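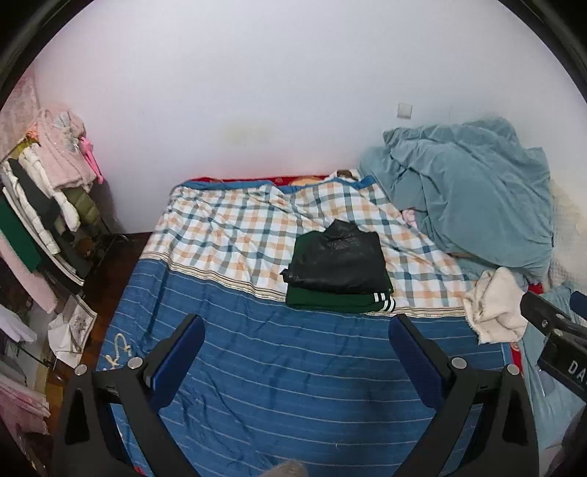 I moved into the unit in Cirndale in March, and it took me until last Wednesday to sort out what I own. The rent went up to 559 a fortnight at the old place, so I went from three rooms to one and a bit. Most of the furniture went to my cousin. The clothes came with me, all of them, in garbage bags.

My rule was simple. If I hadn't worn it since the winter before last, it went in the op shop pile. I started at 7 in the morning with a pot of tea and the radio on, and I was slow at first - every jumper seemed to need a decision of its own.
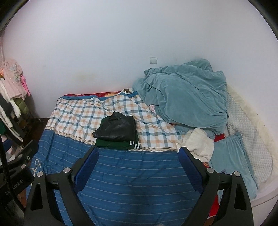 Work shirts were easy. I haven't needed a collar since I left Zumbridge, and I kept 2 for funerals and interviews. Socks were easy too. Anything with a hole went to the rag tin. The hard part was the stuff I'd paid proper money for and never liked, like the grey coat that cost me 100 dollars on sale and has always been too short in the arms.

Cameron Chisholm from next door took the coat. He's shorter than me and it fits him well.
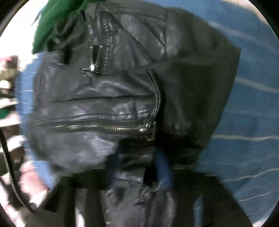
The op shop in Vastenside only takes clothing before noon, so I had to do it in two trips on the tram. They don't want pillows or anything with a broken zip. I bought a cane basket while I was there, which probably defeats the purpose, but it was 4 dollars and the cat has already claimed it.

Next is the kitchen. I have one small stove and far too many lids. I'll do that when the weather cools down.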